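Ostier Introduces Hand Cream for Dry and Cracked Skin
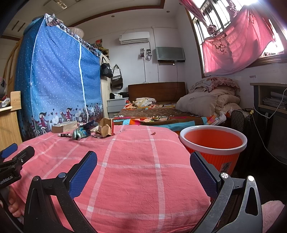

2nd August – Skin care company Ostier has added a hand cream called Briltasard to its range. It is made for people whose hands get dry and cracked from frequent washing, cold weather or work with cleaning products.

The cream contains shea butter, glycerin and oat oil. It has no added fragrance or color. Ostier suggests using it 2 times a day, with a thicker layer on the knuckles before bed.

"Most of our customers asked for something that sinks in fast and does not leave the hands greasy," said Steinar Sveinbjörnsson, who heads product development at Ostier. "We tested 17 versions before we settled on this one."

A home trial with 3,792 customers ended in December. Their comments led to a softer tube and a wider cap.

Briltasard will be sold at Hallgrímsson pharmacies and through the online store Plevach. A larger tub for salons will follow in five months.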